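Keeping the evening class going in Duvley
21 Jul 2023

The adult learning centre in Duvley has run evening classes for over 200 people a year, most of them in one building behind the bus station. The woman who manages it used to teach bookkeeping there. She took on the timetable when her predecessor retired and has done it ever since.

"People think the hard part is finding teachers," she says. "It's the rooms. Every group wants the same two hours after work."

Languages fill up first, then upholstery. Last year she moved the beginners' Spanish group to a later slot and expected to lose half of them. Most stayed. She puts that down to the teacher, who rings anyone who misses two weeks in a row.

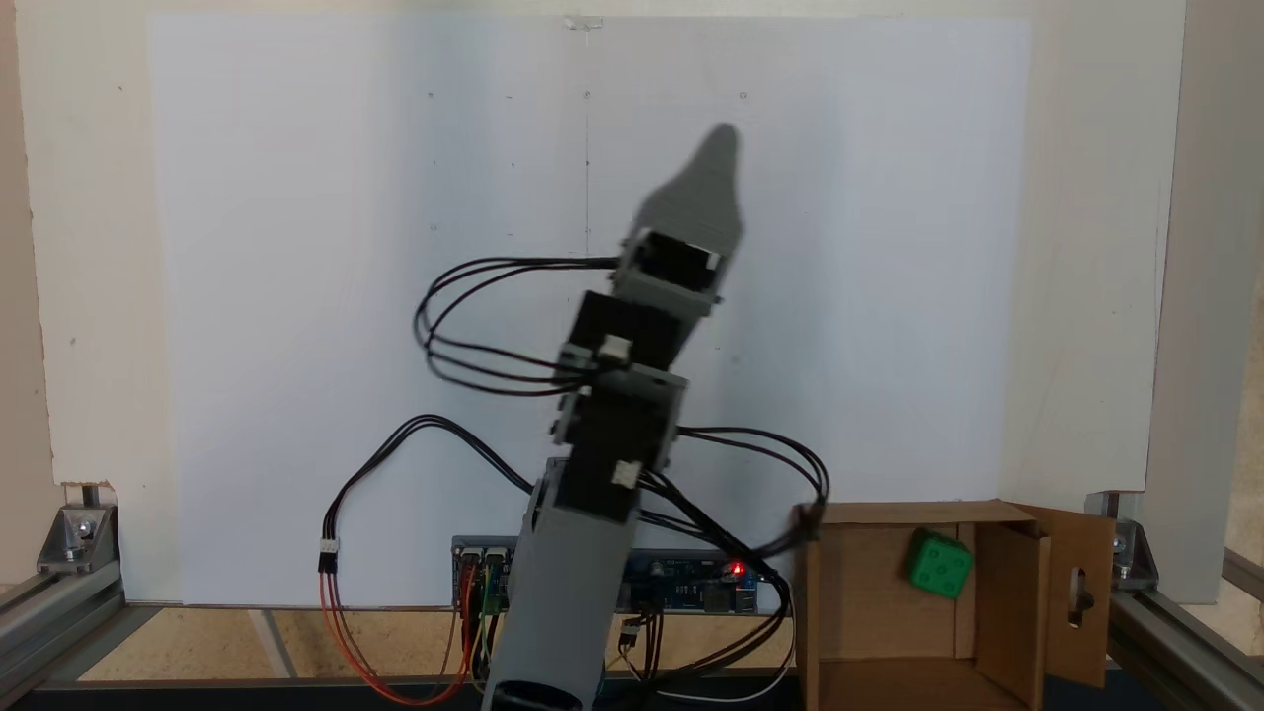

Fees are the other worry. A full course costs £53, a price she has held for three years with help from Eremik, a local packaging firm that pays towards places for people out of work. She would like to hold it again but can't promise.

"The heating bill went up by £577 over one winter," she says. "You can't get that back by selling more tea."

She is wary of moving classes online. The centre tried it with the bookkeeping course and the results were fine, but several people dropped out in the first month and told her they missed the company. One man had been coming for the walk as much as for the lesson.

"I asked him what he wanted to study next and he said anything, as long as it was upstairs," she says. "He likes the view over the allotments."

Enrolment for the new term opens in September, at the front desk or by post. There will be a second upholstery group if enough names go down for it, and a short course in reading council papers — her own idea, which she will teach herself. She has been told to expect a small turnout.

"Six would do," she says. "I've taught four before now, and we got through more."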